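Workshop notebook – glue and finish shelf

Search the notebook Search Clear

Last updated 6 Sep 2023

Cadwaladr slow-set wood glue, second round

Picked this up again after letting it sit all summer. The claim on the Cadwaladr tin is that the slow-set holds as well on oily hardwood as it does on pine, with no solvent wipe first. I didn't believe it in May and I don't believe it much more today, but the May test was sloppy (mine, I mixed up two batches of offcuts) so it gets another go.

Stock this time is all from the Lurnville yard. Teak and pine, planed the same morning they were glued. 25 lap joints of each, half wiped and half not, with the odd one thrown in with the unwiped. Clamped overnight with the spring clamps, because the screw clamps are all on the bench top job. Spring clamps do not all pull alike and I am not going to pretend they do. If the spread comes out silly that is the first place to look.

Room was at 19 C when I started spreading. Open time on the tin is generous and I used up most of it on the last few teak pieces, which had started to drag under the brush. Marked those with a pencil cross.
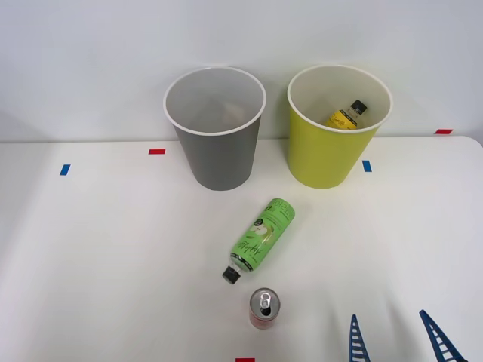 Pull results

Hung the joints off the beam one at a time and loaded with the water bucket. Pine did what pine does: the wood went before the glue on nearly all of them, wiped or not. That tells us something about pine and next to nothing about the glue. Should have cut the laps shorter. Noted for next time, as it was noted in May and ignored.

Teak is where it gets awkward. The wiped joints held well. The unwiped ones were all over the place – a couple as good as anything wiped, then several that let go clean with a shiny face and no fiber torn at all. A shiny face means it never wetted the wood. Averaging those together gives a respectable number and I refuse to write it down here, as someone will quote it.
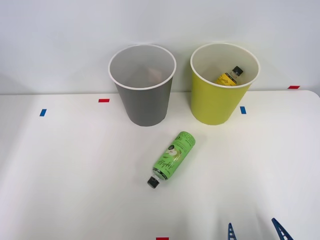
The three worst were all pencil-cross pieces, so part of this is my slow brushing and can't be hung on the tin. Take them out and unwiped teak still looks worse than wiped, only less dramatically. I'd want to run it again with fresh glue on every fifth joint before saying so to anyone outside the shop.

The Gambridge people sent over their own sheet on the same glue and it shows no difference at all between wiped and unwiped. It doesn't say how old the planed faces were, or what the wood was beyond "tropical hardwood". Could be iroko, could be anything. I'd like to see their broken faces before I take the sheet seriously. Have written to ask. Not holding my breath.

Also tried the Torico hardener in a small side batch, since there was a sachet left. It went off too fast to spread and pulled strings. Scraped it into the waste. Sachet had no date on it that I could find, so no verdict on Torico either way.
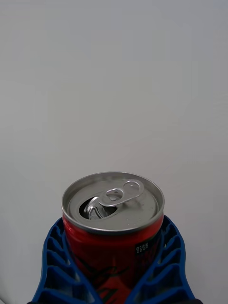
Red can, already opened.

Still to do

– shorter laps on the pine, so the joint breaks and the wood doesn't
– screw clamps for everything once the bench top is out of them
– new teak, glued the day it is planed and again a week later, same board
– weigh the bucket properly. The mark on the side has been trusted for years and I have no idea who put it there
– find the 108 g spring balance weight, it isn't in its tin

Until that lot is done we keep wiping teak with solvent before gluing. It costs a rag and a minute. The order for the big Cadwaladr tin can wait as well; there is enough in the small one for the rerun.

Recent entries

Sharpening stones, flattening on glass
Shellac that will not dry
600 grit or scraper before oil
Bandsaw drift, again
Lurnville yard, moisture readings
Hide glue in a cold shop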